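How to bring a two-arm bench into a small packing room without upsetting everyone

I look after the sorting and packing side at Zotenmont, where we make up little craft and party kits. In August we started handing the fiddliest job, portioning out the small bits, to a pair of robot arms. I made plenty of mistakes, so this is the order I'd do it in now.

Start by watching the person who does the job. Menaka Bepari has been portioning by hand for 15 years, and I sat beside her for three whole shifts before we touched a single setting. She tips the tray towards her when it gets low. I'd never noticed!

Next, lay out the bench with things people know. We put ordinary desk stuff in with the arms, a mesh organiser and a green binder and so on, so they'd have to work round a bit of clutter like the rest of us do. Keep the divided tray in the middle where both arms can get at it.
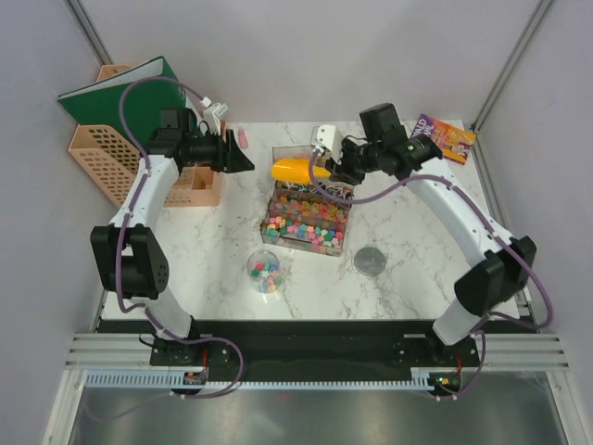 Will people lose hours over it?
Ours haven't, but we settled that first. Get it in writing before the bench is switched on, and pin it up by the kettle. Trinh Quách asked me on day one and I waffled, and it took me weeks to win her round.

Then pick who runs it. I'd go for the people who did the job by hand, even if they say they're no good with computers. Menaka and Janaka Majumder take turns, one on the bench and one on checking, and they swap at the tea break. Pay them for the training time (we did 66 hours between them, more than I'd budgeted for).

Let them choose the tools as well. I'd ordered a set I thought looked very smart and Janaka sent the lot back. A plain scoop with a long handle was her idea, and she wanted it in a loud colour so she could spot it from the checking table.
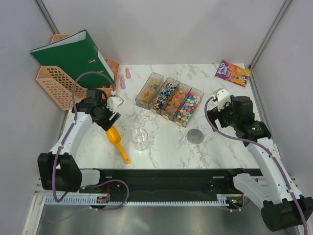
She also made me write the stop rules in normal words, and I'd say do this before anything else gets printed. Ours go like this:

If you're not happy, press stop. You don't need to ask.
Hands stay out until both arms are parked.
Whoever pressed stop decides when it starts again.
Write down what happened, even if it was nothing.

Do keep some hand portioning going. We do 174 kits a week by hand – mostly the odd sizes – and it means the skill stays in the room. Colleen Leclerc was dead against this on cost, and she's now the one who defends it at meetings.

Last job is a short chat every fortnight, with tea, where the operators talk first and I keep quiet. Bring the stop notes along and go through them one at a time.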